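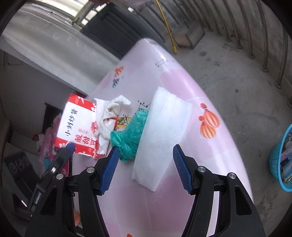
**Figure 1.** Gripper, foam block and plastic bag on a patterned cloth.

### 4.2 Returning to work after parental leave

Of the 517 staff surveyed at Morais and Urance, 100 had taken parental leave while employed there. We invited all of them to a second interview in July, and 80 agreed. The rest had left or did not reply.

Most came back on shorter hours than they had worked before. At Morais the change was agreed in writing before the leave began. Urance left it to line managers, and staff in the same office described quite different arrangements. Several had been told that part-time staff could apply for promotion but knew of no one who had done so.

Fathers took shorter leave at both firms. Those with a child under 2 were the most likely to say they wanted more time at home, though few had asked for it. Pay was the reason given most often, followed by worry about losing clients. Childcare costs are dealt with in Section 4.3.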